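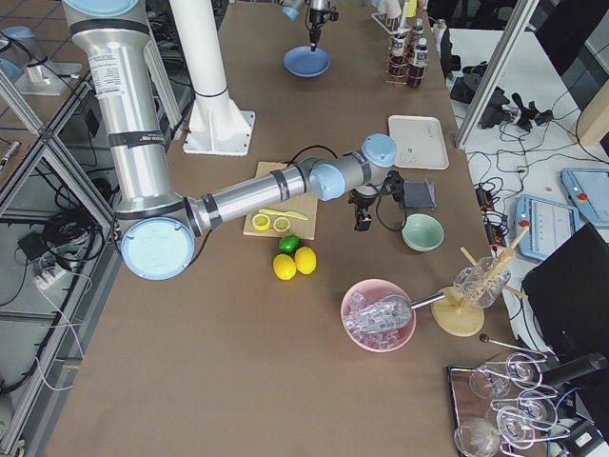 2 min read · 257 words

Drinks station, second attempt

The first layout, in April, put the ice at the back next to the bottles. Every drink meant reaching across the cutting board, and the lemon slices ended up on the floor more than once. I have since rearranged the long brown table by order of use.

Citrus comes first. The light wooden board stays near the middle, with the yellow knife on it and whole fruit directly in front: two lemons and a lime at present. I cut two slices at a time. Cut lemon dries out, and a fresh slice takes seconds.

Ice is in the pink bowl, scoop left in. The muddlers stand in a clear glass on a round wooden stand beside it, within reach of the same hand. I tried laying them flat in a drawer – they rolled to the back.

Stemmed glasses are kept upside down in the metal rack, six to a load, on a dark tray. The tray matters more than the rack. Rinsed glasses drip for longer than you would expect, and the table top marks easily.

Bottles have their own small rack at the far edge. Syrups are not out yet. The Fumelen ginger one needs a narrower pourer, and I have ordered a pair from Ondari.

Remaining problems: the folded grey cloth needs a hook, and the mint-green bowl has no fixed job. It may become the peel bowl. The blue one is too shallow for that, and peel slides over the rim.

Posted 26 September 2025
Filed under: kitchen, storage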